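From: Malathi Iyengar
To: bimanual-ops list
Subject: Re: [bimanual-ops] Left gripper holds after abort, bin liner task

On the liner task, Hedvika Matoušek wrote:

> We have had the left gripper stay closed after a soft abort. The arm
> stops, the right gripper opens as it should, and the left keeps its
> grip on whatever it had. The operator then has to reach in and free
> the bag by hand with the drives still live. I don't like that at all.
> Has anyone at the Teltville site seen the same? We are on the stock
> Holub gripper driver with the watchdog set to 500 ms. I can't make it
> happen on the bench with a foam block, only with bags.
>
> Also, is the log on Hostent complete? Mine stops at the abort.

Hedvika,

Yes, we have seen it, and it does need a bag. I spent most of June on this and can now get it on demand.

The short version: on a soft abort the driver sends "open" to both grippers, then waits for each to report that the fingers have moved. With a thin bag between the fingers the motor current is very low, and the left gripper is judged to be empty before the open command goes out. The driver has a shortcut for an empty gripper. It marks the command as done and drops it. The fingers stay where they are, and the status page says "open".

A foam block pushes back enough to keep the current above the threshold, so the shortcut is never taken. That is why your bench test passes.

The setup is the usual one: bin on the carpet by the wall panel, the spare carrier bag left on its hook, both arms working from the near side. The left arm takes hold of the bag and the right is meant to come in and help.
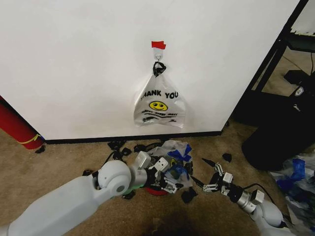 *Left gripper closed on the clear bag, right gripper open. Carpet not cleared.*

A closed left and an open right is also a normal state in this task, so an operator can't tell a held fault from a healthy pause by looking at the fingers. Please don't train people to judge it by eye. The status page is no help either, for the reason given above.

What I ran:

1. Stock driver, threshold at default, thin clear liner. Soft abort sent while the left gripper was closed. 72 runs, 4 held faults.
2. Same again with the empty-gripper shortcut turned off. No held faults in 72 runs.
3. Shortcut back on, watchdog raised to 1,000 ms. Still faulted. The watchdog has no bearing on it, so you can leave yours at 500.

All faults were on the left. I don't think there is anything special about the left gripper as such. In our script it is the one that holds the liner, and the right seldom has anything in it when the abort arrives. If your script swaps the arms I would expect the fault to swap with them, but I have not tested that.

Before each run the arms go to the start pose and the operator checks that the bin has not shifted. The scraps on the floor stay put between runs. They have no effect on the fault, though one did get under the bin and tip it slightly, and I threw that run out of the count. 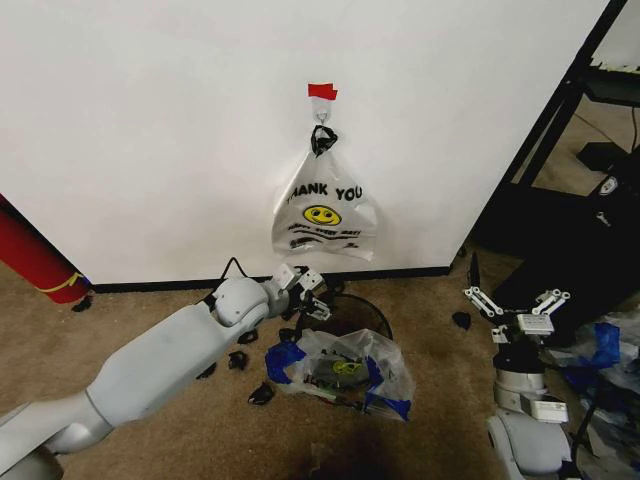
*Lined bin against the wall panel, left gripper pointed at it, right gripper wide open.*

Until there is a proper fix, we work to these rules at Teltville and I suggest Sevgate does the same:

- Treat every soft abort as if both grippers are still holding.
- Hard stop before anyone reaches past the baseboard line or touches a bag. Drive power off, checked at the cabinet light. The screen does not count.
- Free the bag by cutting it. Do not pull. On one of my faults I pulled, the fingers shifted, and the driver took this as an object and closed further. No injury, but my glove was in there.
- Log it as a fault even if it clears by itself on restart.

The third rule came from that glove, and I have put it in as a near miss under my own name.

To turn off the shortcut, set skip_if_empty to false for both grippers and restart the driver. A reload is not enough, as the old value is kept. The cost is a short wait on each open command when the gripper really is empty. I have not found a task where it matters.

On the logs: yours are probably cut short for the same reason mine were. The recorder closes its file on the abort and the upload to Hostent takes only closed files, so anything later sits in the next file, which is thrown away if no new run starts. Start a dummy run straight after the fault and you should get it. I can send you the two log files from one fault, before and after the abort, if you want something to compare with.

Two things I still need from you: the driver build you are on, and the thickness of your liners. Ours are the thinnest the supplier does. If yours are heavier and you still see the fault, then my threshold explanation is only part of it.

Malathi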